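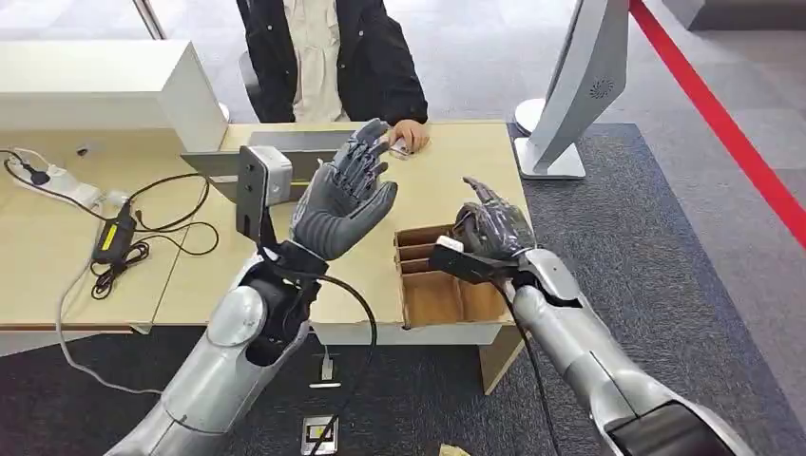 Divided cardboard box on a desk corner, Vernley office.

The case against the desk box

By Rhonda Carrier

Regular readers will know that I have seen off several tidy-desk schemes in my time at Vernley. There were the stacking trays. There was the coloured label system, of which I still have the key but none of the labels. So when Jocelyn Grewal sent round a note in May saying that old divided cartons from the stockroom were going spare, and that people might like to try one as a desk organiser, I put my name down in much the same spirit as I'd go to a magic show.

The idea is simple enough. A carton with cardboard dividers has narrow compartments already built in. You put it on the corner of the desk, you give each compartment a job, and from then on your pens, cables and receipts live in their proper places for ever. That is the claim, anyway.

My first complaint is about the shape. The compartments were made for packing goods, and goods of one size at that. My stapler is not that size. Neither is my calculator, and the tape dispenser went in at an angle and had to be got out with both hands and some language. What does fit is long and thin: pens, rulers, scissors, the tube of hand cream. If your desk trouble is chiefly pens, I can see the appeal. Mine is chiefly paper, and paper doesn't go in at all unless you roll it up like a treasure map.

My second complaint is the flaps. An open carton has them and they have to go somewhere. Leave one hanging over the front of the desk and you will catch it with your sleeve every time you stand up. Fold it inside and you lose the first row of compartments. I cut mine off in the end, with a bread knife from the kitchen, and the box went soft at that side within a week. Jaxon Thibodeau taped his down underneath, and I'll admit that looks neater, though he does now have tape on his desk.

Then there is the matter of where it goes. Everybody chooses the near right corner, me included, as that's where your hand wants it. It is also where visitors put their elbows and where the post gets dropped. I moved mine to the back and stopped using it almost at once.

Nelly Alvarado disagrees with all of this, and asked me to say so. She has kept hers going for 23 working days and tells me she can find her good scissors without looking. She also thinks I overfilled mine (I did) and that you should leave one compartment empty for whatever turns up during the day. I tried that. By lunchtime mine held a teaspoon, two batteries of unknown health and a button.

To be fair to the box, it costs nothing, and when you're sick of it you can flatten it for recycling. Compare that with the Nulleo desk tidy in the supplies catalogue, which is 90 pounds and has fewer compartments. I have asked whether anyone has ever ordered one and have had no reply.

What I would like to see is somebody clear out the drawers first. I emptied my own top drawer on to the desk and most of it went straight in the bin – dried-up markers, a charger for a phone I gave away, takeaway menus. What was left would have gone in a mug. I have a mug. It was on the desk the whole time, behind the box.

Spare cartons are still stacked by the stockroom door if you fancy proving me wrong. Check the bottom before you carry one off, as a few have split. Isabelle Chisholm has the tape and would like it back.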